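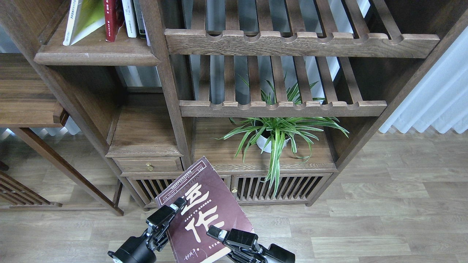
届いた棚板、説明書と穴の数が合わないんですけど、と北館のお客様から。同じ問い合わせが続いてるので、よくある質問をまとめ直しました。急ぎで書いてるので抜けあったらすみません。

組み立て式本棚「Daltia」シリーズ よくある質問
最終更新 2018年7月27日

Q 棚板の穴が説明書より多い
A 仕様です。前の型の説明書が入ったままの箱があります。使うのは両端の穴だけ。真ん中は空けたままでOK。新しい説明書はStiselのサイトの「資料」から。

Q 幅は選べますか
A 80cmのみ。連結は可。連結金具は別売り、1組282円(税抜)。

Q 本はどれくらい載りますか
A 文庫・新書なら奥行きに余裕あり、前後2列いけます。大判の画集や辞書は下の段へ。上に重いものを集めると倒れやすいです。壁への固定は必ずお願いします。賃貸の方は突っ張りタイプの部品をどうぞ。

Q 固定ネジが石膏ボードに効かない
A 付属のネジは木の下地用です。下地がない場所はボードアンカーを使ってください。ホームセンターで買えるもので大丈夫。種類がわからなければ壁の材質を書いてメールを。

Q 棚板がたわんできた
A ひっくり返して使ってください。表裏の区別なし。それでも気になるときは棚板のみ販売してます。1枚2,849円、送料別。

Q においが気になる
A 塗装のにおいです。窓を開けて、本を入れずに数日置いてください。抜けるまで本は入れないほうがいいです、紙がにおいを吸います。

Q 日焼けで本の背が色あせます
A 棚のせいではないですが、よく聞かれるので。直射日光の当たる壁は避ける。カーテン一枚でもだいぶ違います。赤系の表紙は特に早いです。

Q 床に跡がつく
A 脚の裏にフェルトを貼ってください。付属してます。小袋が説明書の間にはさまってて気づかれないことが多い。引きずらずに、二人で持ち上げて移動を。

Q 色の追加予定は
A 11月に明るい色が一つ出る予定です。名前はまだ決まってません。予約は始まっていませんので、お問い合わせいただいてもお受けできないです。

Q Rivadeneiraの棚と連結できますか
A 高さが違うのでできません。並べて置くだけなら問題なし。

Q 実物を見たい
A Prernham店の二階に出してます。在庫は倉庫なので持ち帰りは不可、配送のみ。配送料は距離で変わります。200km超える場合は別見積りになりすま。

Q 返品したい
A 未開封なら受け取りから二週間以内。組み立て後は初期不良だけです。割れ・欠けは写真を添えてメールで。箱のラベルも一緒に写してもらえると早いです。

Q 部品をなくした
A ネジ、ダボは無料で送ります。説明書の部品番号を書いてください。番号なしだと確認のやりとりが増えて時間がかかります。

電話は混み合っていてつながりにくいです。メールのほうが早くお返事でできます。件名に「Daltia」と入れてください。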